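Looking after painted and pale worktops
November 2020
By Socorro Yupanqui

Pale surfaces are easy to live with once you have a routine for them. Most of the damage I see in other people's kitchens comes from cleaning too hard, and a good share of the rest comes from leaving a spill until after supper. The notes below cover tables, shelves and worktops with a matt finish, painted or otherwise. Polished stone needs different treatment and I have left it out.

Daily wiping

Use a soft cotton cloth wrung out until it no longer drips. Plain warm water does for most days. If the surface feels greasy, add a drop of washing-up liquid to the bowl, never straight on to the table, then go over it again with clean water. Detergent left behind dries to a film, and the film picks up dirt faster than the bare surface would.

Dry it with a second cloth. A matt finish shows water marks when the light comes in low, and in a north-facing kitchen like mine you may not spot them until the lamp goes on. Wipe in long strokes from one end to the other. Small circles leave shiny patches over the years, usually in front of the chair that gets the most use.

Tea, coffee and turmeric

Tea and coffee rings come off with bicarbonate of soda mixed to a loose paste. Spread it on, leave it for two minutes, and lift it with a damp cloth without scrubbing. Try it first on the underside or in a back corner, as some paints go chalky.

Turmeric is harder. Blot it, wash with soapy water, then leave the table where the daylight can get at it. The yellow fades over several days. I had a stain in July that I had given up on, and by the time we were back from Grotelcombe there was only a faint mark left. Bleach may shift the colour sooner but it can take the paint with it. 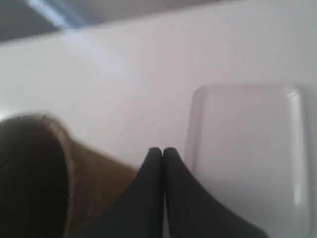
Grease is best dealt with while it is fresh. Lay kitchen paper on it, let it soak up what it will, and only then start with the soapy cloth. Rubbing straight away pushes the grease outwards and you end up with a larger job. For old grease near a cooker, hold a cloth wrung out in hot water over the place for a minute and repeat until it softens.

Scuffs and scratches

Black scuffs from shoes, bags or pan bases can often be removed with an ordinary white pencil rubber. Coloured rubbers leave their own marks. Melamine sponges work as well, but they are a very fine abrasive, so keep them for hard laminates and go lightly.

For scratches through the paint you need to touch up. Clean the place, let it dry overnight, and put the paint on with a cocktail stick or the tip of a fine brush. Two thin coats are better than one thick one. Keep a jam jar of the original paint with the name and date on the lid — the tin will rust before you need it.

Marks from pots and jars

Unglazed pots, tins and the feet of small appliances all leave rings if they stay put for weeks. Stick felt pads under anything that lives on the table. Check the pads when you clean, because grit gets pressed into the felt and then you are dragging sandpaper about. Cork mats are fine provided they are lifted and dried. Damp cork can stain white paint brown, and I have not found anything that gets it out.

Edges

Edges wear first. Run a cloth along them once a week and look for places where the finish has lifted. A small chip can be sealed with clear varnish the same day. Once water has got underneath, a chipboard top will swell, and after that it is a matter of filling and sanding or buying another.

Comments

Bratu
The pencil rubber worked on our hall shelf. I had been using cream cleaner on it for years and it has gone shiny in the middle. Is there any way back from that?

Socorro Yupanqui
Only repainting, I'm afraid. Sand the whole shelf lightly first or the shiny part will show through.

Clavilska
I use a slice of white bread for greasy fingerprints on matt paint. My mother did the same with wallpaper.

Vamier181
Does the bicarbonate paste work on red wine? Ours has been there since the weekend.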